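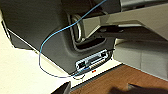 The rulebook at Sellgate is 12 pages long and hangs from a hook by the door of the test room. Most of it deals with cables.

That surprises visitors who come expecting to read about speed limits and emergency stops. Those are in there too, on the first two pages, and they follow what the supplier's manual says. The other ten pages were written by the people who work beside the arms, and they cover what the manual leaves out: where a lead may lie, who may move it, what has to be unplugged before a gripper comes near it, and what to write down when something snags.

Sellgate checks and prepares used office equipment for resale from a unit on the Czarnecka estate. Robot arms came in to help with the dull end of the job, finding ports, seating plugs and pulling them out again. The arms are good at going to the same point over and over. A thin cable is never at the same point twice. It springs back, it rolls, it gets dragged a little by the one next to it.

Iwona Witkowska runs the test room and wrote the first version of the rules in February, on two sheets of paper, after a gripper closed on a lead it had not been sent to pick up. The lead was still plugged in at the other end. The socket had to be replaced and the arm was stopped for the rest of the day.

"We had a risk assessment," she says. "It talked about hands and heads. It had one line on trailing leads, and that line was about people tripping."

Her first rule is still the first rule in the cable section. Before any program runs, the operator names every cable within reach of the gripper, out loud or on the sheet, and says whether it is part of the task. Anything that isn't part of the task is taken away or fixed down. If it can't be fixed down, the program is run at the slow setting with a person at the stop button.

The second rule is about power. Signal leads may stay connected during a run. Mains leads may not, unless the test needs them, and then the sheet has to say so and carry two sets of initials. An early draft allowed one set. Witkowska changed it when she found she had been signing her own exceptions.

Reach was harder to agree on. The team started with a fixed clear distance of 600 millimetres around the work, which sounded sensible and proved impossible to keep. The rooms are small and the jobs vary. Some work goes on under an overhanging ledge with a wall beside it, and there the arm has to come in at a slant. The present wording asks for the space the arm sweeps through on its way in and on its way out, drawn on the job sheet. The way out is the part people forget to draw.

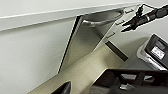

Hubert Pawlak thinks the drawing should go. In his view operators copy it from the last sheet without looking, and a copied drawing is worse than a blank space, as it tells the next shift that somebody has checked. He would have the operator walk the arm through the path by hand each time and record only that it was done.

Witkowska agrees about the copying. She has kept the drawing for now and added a box for the time of day, so that a sheet filled in before the job was set up can be spotted. It has caught a few.

Other firms have been asking for the document. Lamodau, which installs small robot cells, keeps a copy and has rewritten parts of it for its own customers. Its version drops the rule about naming cables out loud and puts in a photograph taken from the wrist camera before the start and again at the end. There is an argument for both. Saying a thing aloud makes you look at it. The camera keeps a record, but it sees only what is in front of the gripper, and the fingers themselves hide part of the view.

Aliki Economou, who trains operators at Lamodau, teaches the two together. She also spends an hour on slack. New operators tend to pull every lead tight because it looks neat, and a tight lead gives nothing when it is touched. All the force goes to the plug. Her advice is to leave a loose loop on the side away from the gripper and tape it at one point only.

She is less sure about colour. Some sites ask for bright cables on anything the robot handles, and she can see why, as a blue lead on dark plastic is easy to pick out by eye and by camera. But thin dark wires turn up all the same, usually the ones that belong to the equipment, and an operator who has learned to look for blue may stop looking for black. The Sellgate rules say nothing on colour and she thinks that is right.

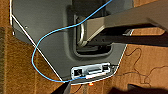
**Felicja Mazurek**
*Features writer*

The rules for monitors fill a page of their own. The back of a screen has a lot packed into a small area: the mount, the port panel, and whatever leads are hanging across them. Sellgate's page says that leads are to be routed away from the panel before the arm approaches, and that a cable crossing another cable counts as a fault to be put right, even if neither is in the way. Operators grumbled about that. It adds time to every job.

The answer they were given is that two crossed cables move as one. Pull the upper and the lower goes with it, and the arm has been told about only one of them.

Near misses go in a book kept beside the rules. An entry needs the job, the cable and what the gripper was doing, and nothing about whose fault it was. Witkowska reads it through at the end of each month and changes the wording where the same thing has come up more than once. The current text is version 7.
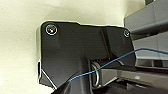 ### Going inside the housing

**Oluf Riis**, technical editor

Most published advice on robot cells assumes that the covers are on. Once the work moves in among screws, springs and ribbed plastic, a few extra points are worth adding to your own sheet.

- Treat every spring as loaded until someone has checked it by hand with the arm stopped.
- List the screws that are to stay in. A program that has been told which ones to leave is easier to check than one told only which to remove.
- A thin wire passing in front of a part should be moved or held before the gripper goes for the part behind it.
- Set the gripper force for the weakest thing in reach. The part you mean to hold may be a good deal tougher than the wire beside it.
- Light from one side leaves the lower pockets dark. Add a second lamp, or stop and look.
- After any contact you didn't plan, back out along the path you came in by. Don't let the arm choose a shorter one.

On record keeping, I would hold on to job sheets for as long as the cell is in use. Sellgate has more than 2000 of them in boxes, and the early ones are still the most useful when a rule is questioned.

Readers who use the Flirano job sheet template should note that it has no space for the exit path. Write it on the back.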